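4. Teaching a pick by hand

Okay, this is my favorite bit! You'll be steering the arm from the Estora handset, so keep the pendant within reach of your other hand.

1. Set the speed limit to 54 on the handset. I know it feels slow. Leave it there until you've done a few good runs.

2. Press Record and wait for the beep, then bring the gripper down over the bin with the jaws open.

3. Pick one object and stick with it. If you wander off to a different one halfway through, delete the run and start over (I've kept a few of those and regretted it). 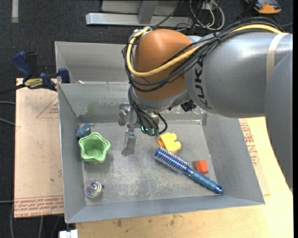 4. Close the jaws, lift straight up until you're clear of the bin walls, and press Stop.

Note: Runs are saved under your own name, and the log rolls over at 2,000. Arash Golestani moves ours to the Bedwood drive every January, so ask him if something old has gone missing.

Caution: Don't twist the wrist more than half a turn in one direction. Watch the cables while you do it, and if they start to pull tight, stop and unwind before you go any further.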